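Can a Machine Do the Repair Bench Jobs Yet?
Project report, second-year group work
Sewwandi Bhuiyan and Shiuli Miah
Submitted May 23, 2018

1. Background

Our project asked whether small jobs on a shop floor can be given to a robot arm. Most of what we read before starting was about car plants, where the parts arrive the same way up every time. We wanted a job closer to what a small business does. Weerasinghe, a computer refurbisher in Drorwood, agreed to talk to us about their bench work and gave us a list of the tasks their staff repeat most often. The list included wiping cases, sorting screws, changing memory, testing power supplies and swapping processors.

We chose the processor swap. It is short, it can be split into steps, and a mistake shows up at once. It is also a job that staff told us they do not much enjoy.

2. The task

A person at the bench opens the case, takes off the cooler, lifts the retention lever, opens the load plate, lifts the processor out, puts the new one in the right way round and closes everything again. We left the case and the cooler to a person and looked only at the steps between lever and lever.

The first difficulty is room. A desktop case is built for hands, and the socket has memory slots next to it and tall parts near it. A gripper with metal fingers has to come in over all of this and touch only the processor. 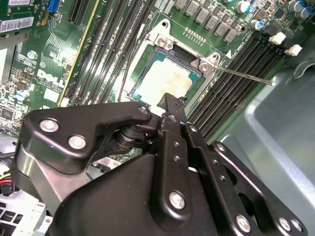 Figure 1. Fingertip at the lower edge of the processor, which is in its socket. Thermal paste residue is on the metal lid.

The second difficulty is the grip. A person holds a processor by its edges between finger and thumb and can feel if it is tilted. The green border around the lid is narrow, so there is not much to hold. Old paste is a nuisance as well, and Weerasinghe's staff clean the lid before they do anything else. We did not include cleaning in our step list and we think now that we should have.

3. How we judged it

We split the task into 6 steps and gave each one a mark for reach, grip and risk. Risk meant the chance of ruining a part. Shiuli drew up the marking sheet in December and we changed it twice after that — the first version treated the lever and the load plate as one step, and they are different movements.

The highest risk mark went to placing. The contacts inside this kind of socket are very small and packed close together. If a processor is dropped on them or slid across them, they can bend, and then the board is usually scrap. 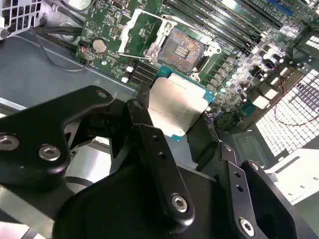 Figure 2. Processor held between the jaws in front of the open socket. The lever is raised and the contacts are uncovered.

4. What we found

Reach scored better than we expected. Grip was in the middle. Placing was poor on our sheet for two reasons. The processor has to be turned to match the socket, and it has to go straight down. A person checks both with a quick look and a small wiggle. A machine needs a clear view past its own fingers, and large fingers block a lot of it.

We also compared cost. Weerasinghe handle more than 300 machines in a busy month, but only 24 of those in the month we looked at needed a different processor. That is too few to pay for an arm on this job alone.

5. Conclusions

Our answer for this task is not yet, at least for a small firm. We would look next at memory modules, where the slot guides the part in. Sewwandi would also like to repeat the marking with a household job such as loading a dishwasher, using the same sheet.

Thanks to the bench staff at Weerasinghe and to the Porkville library for the loan of books.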